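README: Plollside board archive, export 4
Posted in: Forum Software > Backups and Exports
By Fotini Karagiannis
Friday, September 23, 2022
4 min read

Plollside is the forum software behind the Mirani fan boards. This export holds the public sections of those boards as they stood at the end of June, before the move to Pemdale hosting. It replaces export 3, which had broken thread order in the match-day section.

Contents

The archive unpacks to one folder per section. Each folder has a threads file, a posts file and a members file, all plain text, tab separated, UTF-8. Line breaks inside posts are stored as a backslash and the letter n. There are 13 sections. Private messages, the moderators' section and the test section are left out. The test section was purged on a schedule and never held more than a day of posts.

Fields in the posts file, in order: post number, thread number, member number, time posted, time last edited, body. Times are UTC. The old boards displayed local time with a daylight saving setting that members changed by hand, so a time quoted inside a post body will often disagree with the time field by an hour.

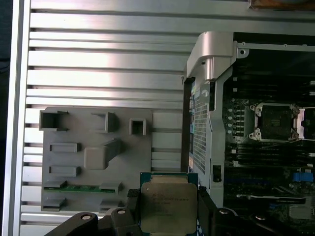

Can the archive be loaded straight into a new Plollside install?
Only through the import tool, and only with the member table loaded first. Loading posts first gives every post to the guest account.

Signatures and avatars

Signatures are stored once per member, in the last form saved. Earlier signatures are lost. Any signature over 500 characters was cut at that length by the old board and is cut in the same place here. Some end in the middle of a tag, and the import tool closes open tags when it finds them.

Avatars are referenced by file name. The files are in a separate download, since most people who want the text don't want the pictures. Avatars linked from outside sites were not fetched.

Loading order

1. Create an empty database and set its character set to UTF-8 before anything else.
2. Load the members files. Duplicate member numbers across sections are expected and are merged.
3. Load the threads files, then the posts files. The posts load takes about 40 minutes on the Pemdale test machine.

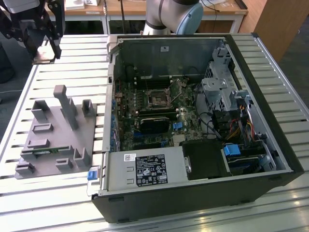 4. Rebuild the search index and the post counts. Counts shown before the rebuild are wrong.

Known problems

Quotes nested more than four deep were flattened by the old software. Polls kept their totals but not who voted. Threads that were merged by a moderator keep the lower thread number, and links to the higher one go nowhere. The transfer rumors section has a gap where the Troltirico spam filter removed posts that should have stayed. Those posts could not be recovered.

Smileys are left as text codes. A table of codes is in the file smileys.txt, with the ones added for playoff seasons at the bottom. 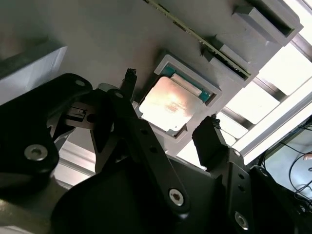 Troltirico wrote back that the filter logs for the transfer rumors section were kept for a short time only, and that the gap should be listed as permanent. It is now listed that way in gaps.txt.

Removal requests

Members who want their posts taken out of the next export should write from the address on their old account and give the member name. Posts are replaced with a blank body, and the post number stays so that the thread order holds. Quotes of those posts by other members are blanked only when the quote tag carries the post number. Older quote tags carry a name alone and have to be found by hand, so please list any threads you remember.

Changes since export 3

- Thread order fixed in match-day.
- Edit times added.
- Member email and IP fields dropped from all files.
- Section names now match the board index, including the two that were renamed.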